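February, Sunday

Gripper 2 fault, bedroom cloth task. Notes by Joana Godinho, with bits from Lurdes where marked.

Started at 9 with both hand-held units charged and the jaw zero done on the bench. Gripper 1 behaved all day and doesn't come into this. Gripper 2 began over-closing late in the morning and I pulled it after lunch. Writing this up before I forget the order things happened in.

What we noticed first was the sound. Lurdes was picking up the dark clothes and said the trigger had gone "crunchy" near the end of its travel. I tried it and couldn't feel much. She went on for a few more picks, then the jaws stayed shut on a sleeve after she let go. She worked them open with her thumb. That is the first safety point, because her thumb was between the linkage arm and the finger when the jaws let go, and they let go fast. No injury, a red mark that was gone by the time she'd had her tea. It has gone in the near-miss book anyway.

We carried on for a short while after that. We shouldn't have. I've told Pak-hei as much.

The logged jaw width is where it shows up. Closed and empty, the unit should read 2 mm on our scale (the pads don't meet, there's a stop). After the sticking it read below zero on nearly every close. The playback on the arm takes that number as it comes, so anything recorded with the bad zero would tell the arm to squeeze past its own stop. On the Nekcombe arm the current limit would catch it. On the Magalhães one I'm not sure it would, and I'm not going to find out with good fingers fitted.

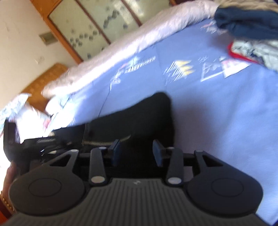

Can the recordings from before the jaws stuck still be used? Most likely the early ones can, provided the closed reading is still at 2 mm, but everything after Lurdes first heard the noise should be left out until each one has been checked.

Took the unit down on the bench at Prancombe in the afternoon. In order:

Trigger cable fine. No fraying, moves freely in the sleeve.

Spring hooked at both ends, length matches the spare. I'd expected this to be the culprit and it wasn't.

Pivot on the right finger, lower end: stiff. Once the cap was off there was a wad of black lint wound round the pin, packed hard enough that I needed tweezers. Same thing on the left but much less.

Stop screw had backed out. The thread lock on it had gone to powder. With the screw out of place the fingers travel too far, the linkage goes over centre, and it won't come back by itself. I could make it stick every time on the bench by pulling the trigger hard and quickly.

So there are two faults, and I think either one alone would have been livable. Lint makes the trigger heavy, so you pull harder. The loose stop lets the harder pull go too far. It explains why it never stuck for me in the morning - I pull gently and Lurdes doesn't. This isn't a complaint about Lurdes. The unit has to stand up to either of us.

Cleaned both pins, dry, no oil. Oil is probably how the lint got a hold in the first place. Amândio remembers putting a drop on the pivots before Christmas when they squeaked, and I'd have done the same. Stop screw refitted with fresh thread lock and left to cure overnight.

Tested it the next morning, 100 hard closes by hand with nothing in the jaws, then the same again on a folded towel. No sticking. Closed reading came back to 2 mm and held there. Trigger still feels a touch heavier than Gripper 1 but it always has.

The checking script: Ilídio ran it over the day's files on the Nelludau machine. It flags any recording where the closed width drops below zero. There are 900 recordings in the set counting the earlier sessions, and it only flagged ones from this unit on this day, all after the noise. I've moved those to the hold folder. Not deleted. Pak-hei wants to see if the width can be corrected by shifting the zero. I doubt it, the error isn't constant - it drifts as the screw walks out - but he's welcome to try.

Changes from now on:

Closed reading gets written down at the start, at lunch and at the end. If it's off by more than a hair, stop.

Nobody frees stuck jaws with their fingers. Trigger off, then the flat plastic wedge from the kit. I've put a second wedge in the bag.

If a unit sticks once, it comes out of use. No "a few more".

No oil on pivots. Brush them out after any day on clothes or bedding.

Paint line across the stop screw head so you can see if it's turned. Done on both units.

Still open: whether the playback software should refuse a negative width outright. I'd say yes. Ilídio says clamp it to the stop and log a warning, so old files don't all fall over. Need to settle it before the Magalhães arm is switched back on. Until then there's a tag on its isolator with my name on it, please leave it there.

Order more thread lock. Tube is nearly empty and the date on it is long gone.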